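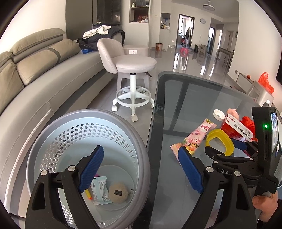

The blue finger pads on our hand-held gripper, over a laundry basket and a glass coffee table.

Brindmont opens its gripper service bench to everyone

SOKSIDE, May – I'm Razia Ghumman and I run the service bench at Brindmont, so I get to share the good news (finally!). Anyone with one of our hand-held grippers can now book it in for a tune-up, whatever its age.

We've looked after 734 of these tools so far, and most of the trouble starts at the ribbed pads and the pivot pins. Pads pick up lint and grease from ordinary household stuff – snack packets, toys, the lot – and then they slip. Wipe them with a damp cloth after each session, and check that both fingers close evenly. If one lags, stop and send it in, please don't force it!

A full service costs $189 and takes about four days. Mohsin Zaidi strips the linkage, cleans every joint, fits fresh pads and realigns the fingers before it goes back in the box. "I'd much sooner see a tool early than rebuild a bent one," Mohsin says, and he's told me so more than once.

We're also putting our pad-changing guide online free of charge, with colour diagrams by Yareli Cárdenas.

Bookings are open through the Brindmont website. Media questions can go to Sadia Kakakhel at our Sokside office.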